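Evaluation of the Lorodwood Stereo Wrist Kit for a Shoe-Sorting Task
Project report, Robotics Laboratory II, Varnham Technical College
February 2020

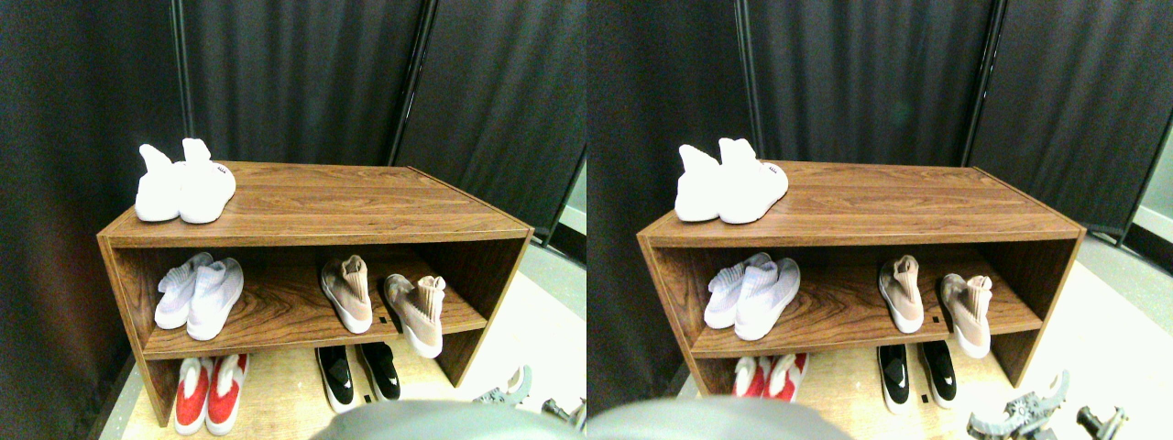 Figure 1. Left and right views of the shoe shelf, with parts of the gripper in the foreground.

1. Purpose

The department asked for a review of the Lorodwood stereo wrist kit before ordering it for teaching use. The kit is sold by Flarton and consists of a two-lens camera head, a mounting bracket, a cable set and a license for the Ratanaporn depth software. The list price is 799 dollars. A spare bracket costs 49 dollars. The gripper and arm are not part of the kit and were supplied by the laboratory.

The question for this report is whether the kit gives a student group enough depth information to pick up a shoe and return it to a shelf without other sensors.

2. Setup

The test object is a low wooden shoe shelf with one interior shelf. Shoes are placed on the top, on the interior shelf and on the floor underneath. Black curtains hang behind the unit. Shoe colors range from bright white to black, and several of the shoes are sock-style with tall knit collars. The knit types were included for their soft collars, which deform when gripped.

The bracket was fitted according to the supplied drawing. Calibration used the printed target and took one lab period, including a repeat after a bracket screw was found loose. The manual does not give a torque value for this screw.

3. Method

The software was left at default settings except for the matching range, which was limited to 300 to 1000 mm. One trial consisted of locating a named shoe, closing the gripper on the collar or heel, lifting, and replacing the shoe in the same position. Trials were run by level, starting with the top. A trial was stopped if the gripper touched the shelf.

4. Results

Top level. Depth on the white sneakers was stable along the outline and weak on the smooth soles. Picks at the collar were reliable.

Interior shelf. The ribbed knit surfaces gave the densest depth maps of the test. The main difficulty was clearance to the top panel. Two shoes set at different angles were handled correctly once the approach direction was entered by hand; the automatic approach planner chose a path through the side panel and was switched off.

Floor level. Results were poor. The gripper covers part of the lower image in both views, and the covered area differs between left and right. Matching fails wherever only one lens has a clear view. The black shoes gave sparse depth on the uppers. The red-and-white pair was often lost behind the gripper during approach.

5. Discussion

The occlusion is a result of bracket geometry. Flarton lists a raised bracket, but it was out of stock during the project and was not tested. Masking the gripper in software removed false depth points and did not recover the missing ones.

6. Recommendation

The kit is suitable for exercises on open surfaces and single shelves. For work close to the floor, the raised bracket should be tested before purchase. The calibration section of the manual needs a local supplement covering the bracket screw and the order of target poses.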